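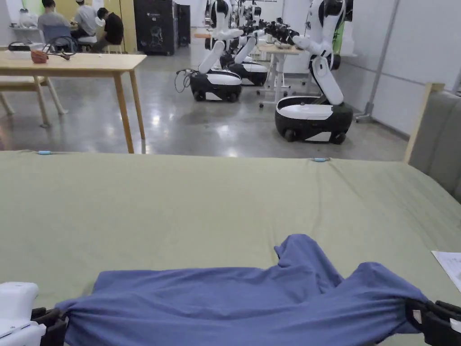
Two grippers hold a blue garment over a bed during laundry work at the Wallmont robotics hall.

WALLMONT – Bondoleo opened its household robotics hall to the public in April, welcoming 67 visitors for an afternoon of demonstrations and talks with the engineering staff.

Guests were taken through the hall in small groups, beginning at 1 p.m. The program centered on the handling of clothing and bed linen, a field in which the company has worked since the founding of its Cukia project. Visitors were also shown mobile robots with articulated arms and were invited to try a pair of hand-held grippers on shirts and towels.

"Cloth never lies the same way twice, and a shirt is still one of the hardest things we ask a machine to pick up," said Yasmine Abou Zeid, director of the Cukia project. "We wanted our neighbors to see the work as it is done on an ordinary day."

Project staff have recorded 1,735 folding sessions to date, covering 27 types of garment. Meriem Bouazza, who leads the recording team, answered questions on how sessions are planned and reviewed.

The visit closed with a discussion on home care, moderated by Nawal Ramadan of the Figueroa Institute. Several guests asked when such machines might be used in private homes. Bondoleo has not set a date for a commercial product.

A second open day is planned for the fall. Schools and community groups may request a place through the Bondoleo visitor office. Groups are limited to 13 people.

Media contact: Ximeng Fu, Bondoleo Communications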